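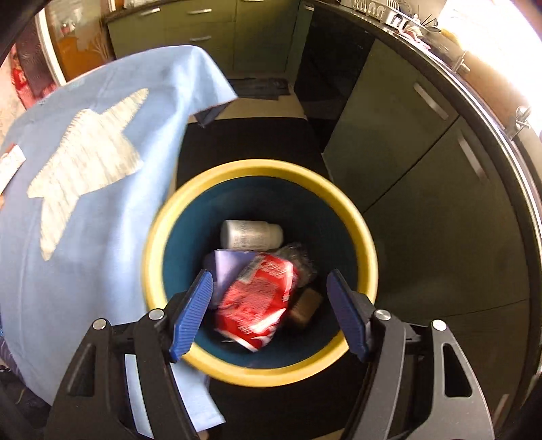 *Reading time: 5 minutes*

# Session 4 Handout: Paying for Hands

Welcome back! Last session was all about what a robot has to know to pick something up. Today we get to the part I secretly like best, the money. A good equipment plan tells you more about how a lab thinks than its published papers do, and writing one is a skill you will use in any job that involves machines.

Our working case for the rest of the unit is **Plulside**, a small project on household chores: sorting trash, clearing tables, putting dishes away. The project collects its training data in ordinary kitchens with hand-held grippers, and later it wants a real arm to do the same chores. You are writing the purchase plan.

## 1. Start from the task

Before you open a single catalog, write down what the gripper has to deal with. Take a trash bucket. A crushed can is stiff and shiny. A plastic bottle on its side will roll if you nudge it. Crumpled clear plastic is hard for a camera to find at all, and flat card lying under something else gives the fingers almost nothing to grab. Then there's the bucket itself, whose rim limits how wide you can open once you're down inside it.

Every one of those turns into a line on a spec sheet:

- **Opening width.** Wide enough for a bottle, but the jaws still have to fit inside the rim.
- **Reach of the fingers.** Can the pads get to the bottom before the linkage hits the edge?
- **Pad surface.** Ribbed pads are a wear item. Budget for spares from day one.
- **Cleaning.** Food scraps get into joints. Ask the seller how the pads come off, and whether you need a tool to do it.

Do this for each chore on your list and keep the pages. When someone asks in October why you chose the wider jaw, you'll have an answer ready.

## 2. What goes in the budget

Plulside has been given a ceiling of $4000 for the collection phase. The arm comes later, out of separate money, so leave it out of your table (last year half the class put it in, and the totals were spectacular).

| Item | Supplier | Cost |
|---|---|---|
| Hand-held grippers, 2 units, with cameras | Vomevell | $3000 |
| Spare pads, pins, batteries, storage cards | Broreck | $700 |
| Held back | | ? |

Work out the last line yourselves. Then decide whether you'd be comfortable with it! I wouldn't be, quite, and I'd love to hear you argue with me about where to trim.

Things people forget, in no special order: shipping both ways for repairs, a carrying case, disk space for the recordings, wipes and gloves, time to label the data, a payment to the household for the use of its kitchen.

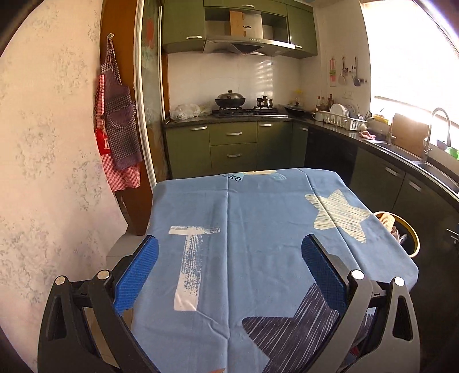
Kitchens deserve their own paragraph in the plan, and they are a wonderful place to work. They come with patterned cloths, glossy fronts, strong window light and a hundred small objects that were put there by people who cook. You can't buy that variety from a supplier. You can plan for it, though, and the way to do that is to visit first. Bring the gripper and try the motions you'll need. Check the room to move between table and counter, the height of the work surfaces, the outlets for charging, and what the window light does to the camera at the hour you mean to record.

## 3. One unit or two?

The Grewal worksheet (in your course folder) compares buying a single gripper with buying a matched pair. Fill it in before next session. A few hints:

1. A single unit halves your biggest line and lets you start sooner.
2. A second unit means work carries on while the first is being repaired. It also opens up chores that take both hands, such as holding a bag open while filling it.
3. Matched units share spares. Mixed units don't, and you'll pay for that in the Broreck line.
4. If the later arm can take the same fingers as the hand-held tool, write that down in bold. Data collected with one kind of finger carries over much more easily to a robot that has the same kind.

Point 4 is the one I get excited about. The cheap tool you buy now quietly shapes the expensive thing you buy later, so ask about mounting and finger geometry before you order anything.

## 4. To hand in

One page, table included. State the chores, the spec lines that follow from them, your costs and your reserve. Add a short paragraph on what you would cut first if the ceiling dropped, and what you would refuse to cut. Prices should come from the course price list, and anything you had to guess gets a "g" beside it.

Bring a printed copy, because we'll be trading plans and marking them up in pencil.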